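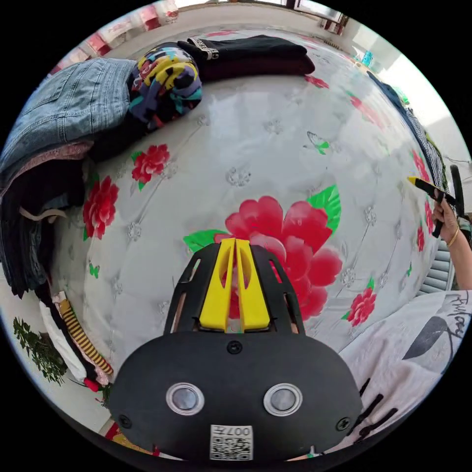 Lizelle Lekota

FOR IMMEDIATE RELEASE – 8 Jun 2026

Matance brings its table linens and wipe-clean covers to the Cesetari building

I've been writing these announcements for Matance since the days when we sold tea towels out of a shared stockroom, and I don't think I've ever been this excited to hit send. We're opening our first real shop! It's on the ground floor of the old Cesetari building, right next to the side entrance, and the doors open to everybody this Saturday at 10 a.m.

If you only know us from our mail-order catalog, you know we do one thing, and that's cover tables. Cotton, linen, oilcloth, padded liners, wipe-clean mats, runners for that skinny hall table you keep your keys on. The new shop will carry 96 patterns on the roll, and we'll cut any of them to your size while you wait. Bring your measurements (length, width, and how far you want it to hang over the side). If your table is round, just bring the distance across and we'll do the math.

The flowery wipe-clean ones are still what people call us about most. I grew up eating at a table with big peonies on it and my grandmother wiped it down after every meal, so I may be biased, but I think a glossy white mat with a few loud flowers does more for a kitchen than new paint. We have plenty of florals for the opening, along with checks, stripes, a lemon print I fought hard for, and a whole wall of plain colors for the folks who sigh at me when I bring up peonies.

Prices for cut-to-size covers start at $16, and most kitchen tables come in at $29 or under. Hemming and rounded corners are extra and take up to a week. We don't hem the wipe-clean range at all – the edges are cut straight and they stay that way.

We're sharing the building with two neighbors. Sinance, the lighting people, have the front half of the ground floor and lit our space as well, so you can see what a color looks like at noon and at suppertime before you pay for it. Tekin runs the coffee counter in the lobby. They're baking all morning on opening day, and I'm told there will be cardamom buns until they run out. Please try your coffee on one of our display tables. Spill a little. We'll hand you a cloth.

A few practical things. The shop is open Tuesday through Saturday, 10 to 6. Parking is behind the building, and the ramp is on the same side as our door. The 41 bus stops across the street. We'll keep taking catalog orders just as before, and anyone on our mailing list can pick up in the shop and skip the shipping charge.

We'll also be running Thursday evening sewing sessions starting in November, covering napkins, runners and fitted covers for benches. Sign-up sheets will be at the register in the fall. You don't need your own machine, and beginners are very welcome (I'll be one of them – my corners are a disgrace).

Reporters and bloggers who'd like an early look can come by on Friday afternoon between 2 and 5. Ask for me at the side entrance. Swatch cards and a full price list are available on request.

Media contact: Lizelle Lekota, Matance, ground floor, Cesetari building

###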